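Planning for Equipment: Notes for Week 5

Lab Automation on a Small Budget

Right, so last week we did the "do we even need one?" conversation, and this week we get on to money. I'll keep coming back to the same bench job all the way through – moving coloured liquids between test tubes and a beaker with a single arm – as it's small enough to cost properly and fiddly enough to go wrong in useful ways.

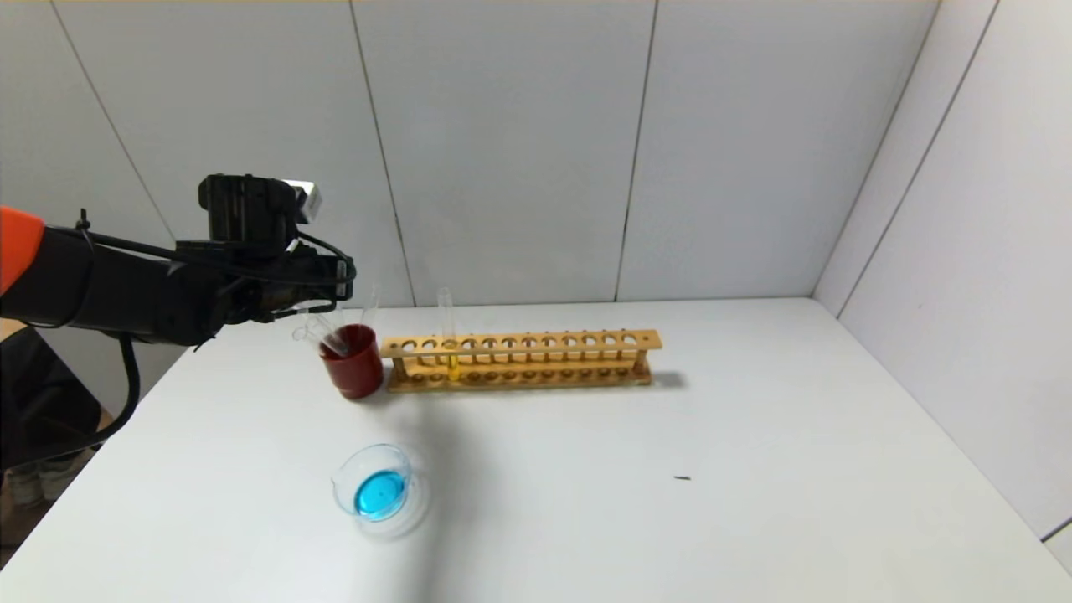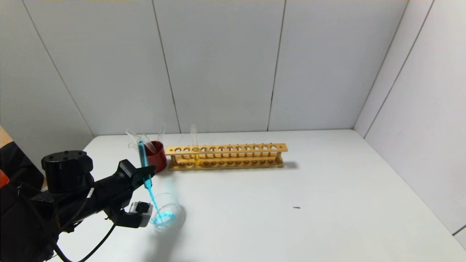
Most first budgets I get handed in have one big line for the arm and then a sort of shrug underneath it. Please don't do this! The arm is the bit the supplier wants to talk about, and they'll give you a lovely clear price for it. Everything else is left to you, and that's where the spending creeps up.

So start from the job and write down every single thing it touches. Glassware, racks, something to stand the empties in, the table itself, the walls if you want the area closed off. Then the fingers, the cables, any cameras or sensors, the computer, the software licence, somebody's time to set it all up. Only then go and look at arms.

The three quotes

You'll find the quote sheets in the course folder. Quick tour:

Sunura – cheapest to buy, but the gripper is extra (2199, and that's before fingers that suit thin glass). Support is by email only.

Phillips – dearer up front, gripper included, training day included. Delivery is slow, so if your money has to be spent by the end of March you need the order in by February at the very latest.

Fuker – somewhere in the middle. Their yearly service plan is 663, and I'd like you to read the small print on what counts as a "consumable" before you decide if that's good value.

Put all three over 5 years, never over one. The order of cheapest to dearest changes when you do, and I'll leave you to find out how. Don't forget that a service plan you pay every year is a different pot of money from the one you buy the arm with. In a lot of places you can't move cash between the two, however nicely you ask.

Breakages and spares

Glass breaks. When we set up the bench at Grernow I put in for a single box of tubes and felt very organised, and we'd gone through nearly all of it before the arm was doing anything I'd show a visitor. These days I add 10 per cent of the equipment total as a line called "setting up" and I don't let anyone talk me out of it. Practise pours with coloured water, by the way – spills are easy to spot and it costs next to nothing.

Spare fingers: buy them with the arm. Ordering a pair later on their own usually means paying delivery again, plus a wait with the whole bench sitting idle.

Space

Measure the reach of the arm, then measure the table, then go and stand where the person will stand. People forget that last one all the time. You need room to step in and swap a rack without leaning across the arm, and you need to be able to get at the stop button from there too.

For next time

Fill in the blank budget sheet for one of the three suppliers, all five years, with running costs in their own column. Bring a list of any questions you'd want to ask the supplier before signing. If a price is missing from the quote, write "ask" in the box and leave it at that – a guess has a nasty way of turning into a real number once it's been typed up.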